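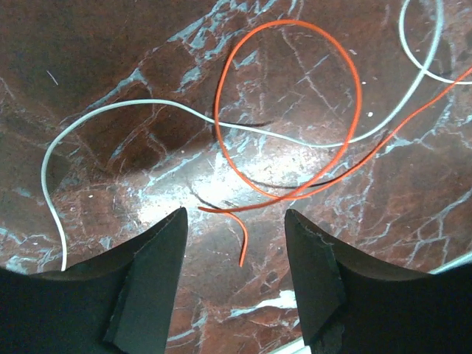 Gralemon arm, pre-power checklist
Custdale shared workshop, October. Checked by Darnell Brannigan, comments by Janaka Mondal

1. Main supply unplugged at the wall: OK
Plug on the bench where both of us can see it.

2. Finger pads: REPLACE SOON
Right pad is fraying at the edge and has a rough patch low down. Still fine for wire, but I want fresh ones before we try anything heavier. I have a new shape in mind and can't wait to cut it!

3. Finger screws tight: OK
Went over them twice.

4. Loose wire clear of the fingers: NOT YET
Orange has a cut end right between the tips, and the white one runs through the orange loop. Pull them apart and move them back before power goes on.

5. Bare ends capped: NOT YET
Caps are in the Trudell tin, second shelf.

6. Stop button: OK
Pressed it 11 times, 11 clean stops. Love this button.

7. Cycle counter noted: OK
3,838. It was still in the hundreds when we moved the arm to this bench!

8. Second person present for first move: OK
Darnell on the button, me on the laptop.

Open items: 2, 4, 5. No power until 4 and 5 are signed.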